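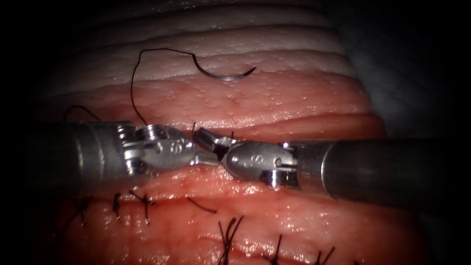 Posted by the Teleoperation Data Group, Sheehan Laboratory, Rendavside -- applications close end of August

Paid demonstrators, robotic suturing (casual, 8 positions)

The Sheehan Laboratory is recruiting operators to record suturing demonstrations by remote control on soft-tissue models. The recordings will be used to train and evaluate control policies for the Rokska project, which studies how much of an interrupted suture can be carried out under supervision. No patients and no animals are involved.

The work

You will sit at a surgeon console and drive two instruments over a pink layered model with a horizontal incision. Each demonstration covers one segment of the task: needle pick-up, needle handover, tissue pass, or knot tying with black thread. Segments are recorded separately and labelled by the operator straight after the trial. Failed attempts are kept and labelled as such. Dropped needles, slipped knots and regrasps are all useful to us, so please don't restart a trial to tidy it up.

The target for this round is 900 accepted segments. The pilot round produced 548, mostly from two operators, and the spread of technique was too narrow.

Who can apply

Surgical trainees, theatre nurses with suturing experience, veterinary surgeons and final-year medical students. Console experience is preferred but not required. Left-handed operators are encouraged to apply. You must have normal or corrected stereo vision and be able to work a foot clutch.

Applicants without console hours complete a training block at our Fostwood site before recording. The block is paid at the same rate and ends with a short assessment on the ring transfer and single-knot exercises.

Conditions

Each operator is rostered for 8 sessions, with a break at the midpoint of each. Sessions start at 9 am or 1 pm. Casual rates apply, including loading, and parking at Rendavside is reimbursed. Instrument motion, console inputs and endoscope video are stored under a participant code. Your face and voice are not recorded. You may withdraw at any time -- data already labelled can be deleted on request up to the end of the round.

To apply

Send a one-page CV and a short statement of your suturing and console experience through the laboratory's recruitment form. Put "Rokska demonstrator" in the subject field and list the session times you can't do.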